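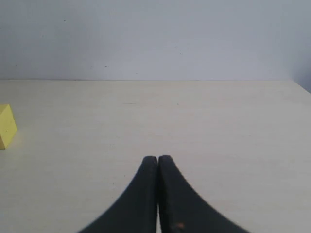
Two dark gripper fingers, nearly touching, above a cream tabletop.

OROW DOORS
Sounds and notes from the Orow door project, release of Nov 13, 2025

What this is

1,506 short sound recordings of doors being opened, closed, or left to get on with it. They were gathered for a listening piece at the old ticket hall in Brirkeck, where visitors walked down an unlit corridor and were closed upon from several directions. The piece is over. The doors are still on the drive, and enough people have asked for them that putting them in one folder with a README seemed less work than answering the emails.

The artists' collective behind it is called Banix. It has no fixed membership and one good microphone.

What's in the folder

audio/ – the recordings, WAV, 48 kHz, mono unless the name ends in _st
notes.csv – one row per recording
corridor/ – the final mix, in 11 parts, one for each loudspeaker
plans/ – a floor plan of the ticket hall, with speaker positions in pencil
old/ – please don't look in old/

Columns in notes.csv

id: matches the file name. Ids are not consecutive. We threw things out.
site: a short code for the building. There are 125 of them.
door_type: hinged, sliding, revolving, hatch, other. "Other" includes a curtain that several of us feel strongly about.
action: open, close, both, slam, or draught. Use draught for anything that moved by itself.
room_before, room_after: a word or two on the space on each side. Written by whoever was holding the recorder, so one person's "hall" is another's "big corridor".
mood: left in by popular demand. Values have not been tidied and include "municipal" and "Tuesday-ish".
rights: y or ask. See below.

How it was made

Nearly everything was recorded within arm's length of the latch, with the gain set once at the start of each visit and then left alone. That means quiet doors are quiet. If you normalise the whole set you will get some splendid hiss and a great deal of distant plumbing.

Slams were done only where the building's owner agreed to them. Two agreed with surprising enthusiasm.

No noise reduction was applied. Fades of a few milliseconds were added at both ends to stop clicks, except where the click is the door.

The corridor mix

The 11 parts are the same length and start together. Load them at the same point and they will stay in step. They were balanced by ear in a hall with a stone floor and a leaking skylight, and in a carpeted room they sound like someone moving cutlery in the flat next door. Turn part 7 down first; it's the cold store.

The mix was built with a small patcher called Doležal, which we wrote for the purpose and will not be supporting. It isn't included. The session files in old/ need it, which is one more reason to stay out of old/.

Known problems

Site codes BR04 and BR40 were swapped for most of March. We think we have put them all back.
Some stereo files have left and right reversed. You will hear a sliding door leave the wrong way.
Speech has been cut wherever we noticed it, but there is still a cough in a handful of the library files.
Revolving doors are badly under-represented. Brirkeck has one, and it sticks.

Using the recordings

Rows marked y in the rights column may be used for anything, including money, as long as you credit Banix. Rows marked ask belong to buildings that wanted to be consulted first, so write to us and we'll pass it on. The corridor mix may be played in public, though please don't call it ours if you have moved the speakers.

The set is too small and too fond of heavy wooden doors to stand for doors in general. If you're building a door detector, it will do very well in Victorian libraries.

Changes

1.2 – swapped sites put right, moods restored after complaints
1.1 – moods removed
1.0 – first release, with the floor plan upside down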